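**Emport opens its Brurkdale robotics workshop to the public**

17 March 2020

Emport welcomed 200 visitors to its Brurkdale workshop for its first full open day, and we are still buzzing from it! Families, school groups, kitchen staff from local cafés and a good number of retired engineers came through the doors to see how a robot is taught to handle ordinary things on an ordinary worktop.

Much of the day was given over to Hondamov, our kitchen handling project, which does most of its learning in simulation before any of it is tried on a real arm. The simulated kitchen ran on the big screen in the main hall from opening until close.
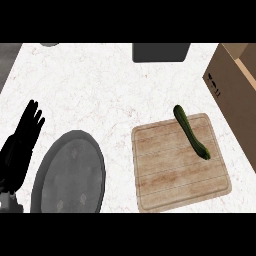
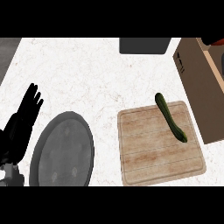
*Two views from the Hondamov simulation: the robot hand beside the grey plate, with the cucumber on its chopping board.*

Visitors wanted to know why a cucumber. It is a lovely thing to practise on, slightly curved, smooth, different at each end, and familiar to everyone in the room. Picking one up takes a person no thought at all, but for a hand with separate fingers there is a great deal to work out first: where to take hold, how hard to grip, and how to get across the worktop without catching the crockery on the way.

The Hondamov team has built up 3,000 practice runs so far, with the objects moved and turned between sets, and talked visitors through both the good attempts and the clumsy ones. The clumsy ones were by far the more popular (we may have replayed a few more than we needed to). Children were invited to suggest where things should go on the counter, and several of their layouts have been kept for further tests.

Our partners at Võ, who work with us on the software for finger movement, ran 13 short talks over the day in the upstairs room. All were full, and the one on grip had people sitting on the stairs. The team also answered questions about jobs, training and what sort of help a robot like this could one day give to people who find kitchen work hard on their hands.

Of the visitors who filled in a comment card, 94 said they would come again, and plenty asked for more time with the team and more chairs. Both requests have been noted.

Emport would like to thank everyone who came, the schools that rearranged their timetables, and our neighbours in Brurkdale for putting up with the parking. A second open day is planned for December, when we hope to show the same tasks on a real worktop next to the simulated one.

**Notes for editors**

Emport develops robot handling systems at its workshop in Brurkdale. Hondamov is a joint project between Emport and Võ. Interviews and workshop visits can be arranged through the Emport press office.

ENDS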